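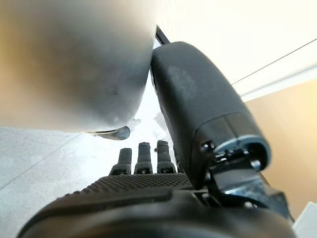

Drirkeck announces new trading card set for the Cestbridge handball league

10/25/26 - Drirkeck, the publisher of sports trading cards, is glad to announce its first set dedicated to the handball league of Cestbridge. The set has the name Drirkeck Handball First Edition and will come to the shops in March. Orders from shops are open from today.

Handball has many loyal followers in the Cestbridge region, but until now the collectors had very few cards to look for. Some clubs have printed small sheets for their own supporters, usually given away at the last home match of the season. A full set with all the clubs of the league, in one design and with one numbering, was never made before. Collectors have asked us for it during several years, by letter and at the card fairs, and we are happy that we can now give them a positive answer.

What is in the set

The base set has 134 cards. It includes the players of every club in the league, and also the coaches and the club badges. The front of each card shows the player in a match, with a white border and a narrow stripe in the colour of the club. The back gives the position, the height, the throwing hand and the results of the last season. For goalkeepers, the back gives the saves in place of the goals.

There are two kinds of special cards. The first one is called Seven Metres and is about the best penalty throwers and the goalkeepers who stopped them. The second one, Home Hall, shows the sports halls where the clubs play. We know that a card of a building is not the first wish of every collector, but in our test group the Home Hall cards were exchanged more than we expected.

Signed cards are also in the packs. All signatures are made by hand directly on the card, and we do not use stickers for them. Each signed card has its own number on the back, and no player has signed more than 60 cards. Because some players moved to another club during the summer, a small part of the signed cards shows them in the shirt of the former club. These cards are correct and will not be replaced.

Parallel cards

Every base card exists also in a blue version and in a silver version. The blue cards are not numbered and can be found in all types of packs. The silver cards are numbered and are only in the hobby boxes. We have decided to stop at two versions. In our earlier sets there were more colours, and many customers wrote to us that it was difficult to complete a set, or even to understand what was missing.

Paper and printing

The cards are printed by Mathias, our printing partner since the first Drirkeck set. The card stock is a little thicker than in our previous products and has a matt surface on the back, so that it is easier to sign with a normal pen. The cards have the standard size and they fit in all common sleeves and album pages.

An album for the base set will be sold separately. It has one double page for each club, and at the end there are empty pages for the special cards. The album closes with a plain elastic band. Please note that the album does not have a place for the silver cards.

Where to buy

Drirkeck Handball First Edition will be available in 378 shops, and also at the ticket desk of the clubs on match days. The distribution to the shops is done by Trasitz, who will also take back damaged boxes. Shops that have no account with Trasitz can open one until the end of the year, and the form is available on request.

The set will be sold in 3 forms: single packs, a starter box with the album, and the hobby box. Each hobby box contains at least one signed card. The prices will be communicated to the shops together with the order form. Private customers can not order directly from Drirkeck, but they can ask us for the list of shops near them.

A complete checklist will be published two weeks before the sale begins. If a card changes after this date - for example when a player has an error in the name - we will correct it in the second printing and mention it on the checklist.

About Drirkeck

Drirkeck publishes trading cards and albums for team sports, with attention to leagues which are not covered by the larger publishers. The company has its office and its warehouse in Cestbridge.

Contact for press and shops

Drirkeck, Press Office, Cestbridge
Pictures of the cards in print quality and samples for reviews can be requested at the press office. Please write the name of your publication or your shop in the request.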